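Home Threads Notices People Log in
Search this site Go

1/ For anyone who knew my aunt Yoon-hee Yeom and hasnt heard. She died in February, in her sleep. Funeral was family only but there's a memorial get-together now, details further down

2/ 10 May 2013, 2pm, the upstairs room at Gasetti. Same place she had her retirement do. Stairs are steep, there's a lift round the back by the bins, ring the bell and someone will let you in

3/ No black please. She was very firm on this. Had it written on the back of a gas bill with the hymn numbers

4/ Two hymns only, 404 and 24 in the old green book. We've got copies. If you sing loud sit at the front, the rest of us are hopeless

5/ People keep asking about work. She did 19 years at Plastar, started on the switchboard and ended up running the wages office. Before that the bakery on Tirar Road, which she hated — the hours, not the bread

6/ If you're from the Plastar lot and have stories, PLEASE write them down. Any length. Mrs Yang is putting them in a book for my mum, who cant always follow when lots of people talk at once

7/ Flowers: family only. Instead there's a tin for the hospice. They sat up with her for the last week and remembered how she took her tea

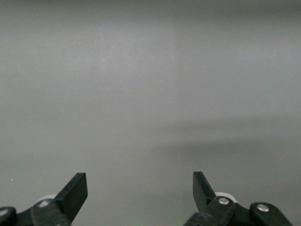 8/ Parking. The Gasetti car park is tiny so leave it for anyone with bad knees. Street parking on the hill is free after 1. Or the 732 bus stops right outside, she took it her whole life and would want it mentioned

9/ Food is sorted, my cousins are doing the kimchi and the pancakes. Cakes welcome tho. Tell me if there's nuts in

10/ Her plants. There are a LOT of plants. They'll be on a table by the door, take one home. The big jade one is spoken for, sorry

11/ Children very welcome. She taught half of them to cheat at cards

12/ Cant come? Send a card to mum's, same address as always. She reads every one, sometimes twice. Phone calls are a bit much for her still

13/ Will add to this if anything changes. Thank you for all the mesages, I'm slow replying but I have read them — keep them coming

14/ oh and bring a coat, the heating up there is rubbish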